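Vous nous écrivez de plus en plus pour préparer l'achat d'un poste à deux bras, et tant mieux, c'est un sujet qu'on adore ! Edin Tomić et Maarten Schouten ont rassemblé les questions qui reviennent le plus souvent à l'atelier de Faltcombe. Les réponses valent pour les labos, les écoles et les petites équipes qui n'ont encore jamais rempli un bon de commande pour ce genre de matériel.

## Questions de budget

**Par quoi commencer : les bras ou la table ?**

Par la table, et on insiste. Mesurez la pièce, la porte, le chemin depuis le quai de livraison. Pour notre premier poste, nous avions choisi les bras avant d'avoir mesuré quoi que ce soit, et il a fallu commander un second plateau. Prévoyez aussi de quoi fixer solidement les profilés en aluminium, qui sont rarement compris dans le prix des bras.

**Faut-il un beau plateau ?**

Non. Prenez une surface mate, unie, et acceptez qu'elle vieillisse. Un plateau gris foncé se couvre vite de petites rayures blanches et cela ne gêne pas le travail.
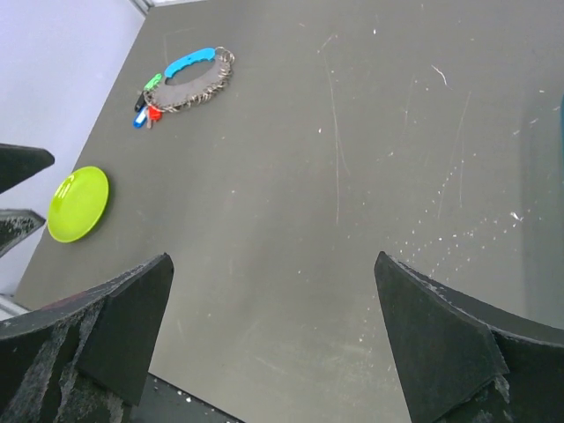

Gardez plutôt cet argent pour les doigts des pinces. Ce sont eux qui s'usent : ils frottent contre la table, ils s'éraflent, les bords finissent par s'ébrécher. Dans le dossier que nous avons monté pour Teltelholm, nous avons inscrit 4 paires de rechange dès la première commande, et personne ne l'a regretté.

**Quelle marge garder pour les imprévus ?**

Nous mettons 20 % de côté. Sur le projet Ukberg, tout est parti en câbles, en connecteurs et en visserie (oui, tout !). Si votre service comptable refuse une ligne « divers », détaillez-la : rallonges, colliers, équerres, alimentation de secours.

**Et les objets à manipuler, ça se budgète ?**

Bien sûr, mais c'est la ligne la plus légère et la plus amusante à remplir. Une assiette en plastique, deux tasses, un panier, un trousseau de clés avec ses étiquettes de couleur : le bazar du coin suffit. Variez les formes et les matières. Un objet fin et plat pose d'autres problèmes qu'une tasse avec son anse, et vous voudrez les deux.

## Questions de matériel

**Un bras ou deux ?**

Si le budget le permet, deux, sans hésiter. Tenir une pièce d'un côté pendant que l'autre pince vient s'en occuper ouvre une quantité de tâches qu'un bras seul ne fait pas, ou fait mal. Comptez en revanche le double de câbles et un plateau plus large. Vérifiez aussi que les deux pinces peuvent se rejoindre au milieu de la table : c'est là que se joue l'essentiel, et un entraxe mal choisi coûte cher à corriger.

**Où passer les câbles des caméras ?**

Laissez une boucle généreuse près de la caméra, assez ample pour suivre les mouvements du bras, puis redescendez le long de la structure. Achetez plus long que prévu. Une couleur vive aide beaucoup quand il faut retrouver le bon câble.
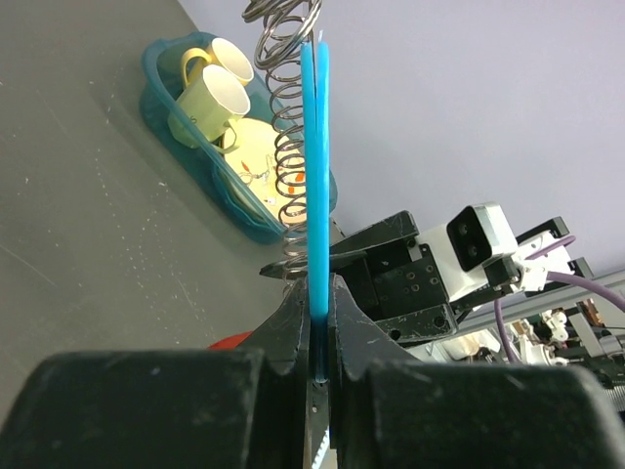
## Questions de planning

**Combien de temps entre la commande et les premiers essais ?**

Nous annonçons 10 semaines. Les bras arrivent souvent avant le reste, et l'attente se concentre sur les petites pièces de montage. Si vous visez une mise en route en décembre, passez commande à la fin de l'été.

**Peut-on acheter en plusieurs fois ?**

Oui, et Metwally l'a très bien fait : 2 commandes, d'abord la table, la structure et un bras, puis le second bras à l'exercice suivant. Demandez simplement au fournisseur de confirmer par écrit que le même modèle de pince sera encore disponible.

**Vous relisez les devis ?**

Avec plaisir ! Envoyez le devis et un plan coté de la pièce, même griffonné à la main. Maarten regarde la mécanique, Edin le câblage et l'alimentation.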